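Leasing and Tenant Coordinator, Mixed-Use Redevelopment

Posted 11 Sep 2025
Full time, on site
Reference 2928

Bachmann is hiring a leasing and tenant coordinator for the Erkska building, a former cold storage plant on the rail side of Stirnau Street. The four upper floors are being converted to offices and small workshops. The ground floor will hold retail space and one restaurant. Construction started in June and the first tenants are expected to move in next year.

The coordinator is the main contact for businesses that have signed a lease or are close to signing one. You will work from the site office on the ground floor and report to the leasing manager.

What you will do

Show vacant suites to prospective tenants and brokers.
Keep the rent roll, deposit records and insurance certificates up to date.
Collect tenants' build-out drawings and pass them to Vateo, the general contractor, for review.
Set move-in dates and book the freight elevator and loading dock.
Answer questions about parking, signs, utilities and after-hours access.
Write the monthly leasing report for the owner and the lender.

Suites are leased as shell space or with basic finishes. Workshop tenants often need extra power, floor drains or separate ventilation, and these requests have to reach the contractor before walls are closed.
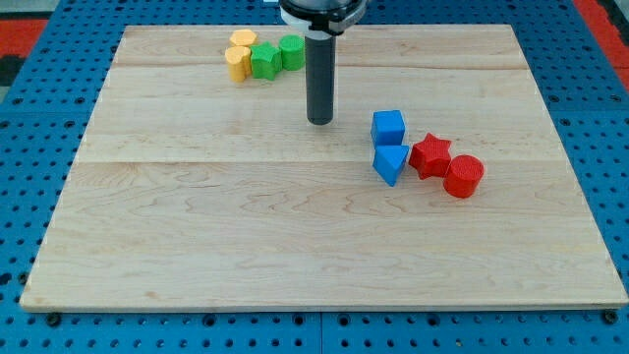 Colored blocks on a maple board.

What we are looking for

At least four years of work in commercial leasing, property management or construction administration. You should be able to read a floor plan and a standard commercial lease, and be comfortable with spreadsheets. A real estate license is helpful but not required. Parts of the building are still a work zone, so you will need to wear a hard hat and boots and use the stairs when the elevators are out of service.

Hours and pay

Monday through Friday, 8:30 to 5:00, with an occasional evening showing. Salary depends on experience. Health insurance and paid vacation begin after the first month. Bachmann also pays $200 a month toward parking or a transit pass.

How to apply

Send a resume and a short cover letter to the Bachmann leasing office, with the reference number in the subject line. Please include the earliest date you could start. Applications are reviewed as they come in, and the posting will stay open until the job is filled.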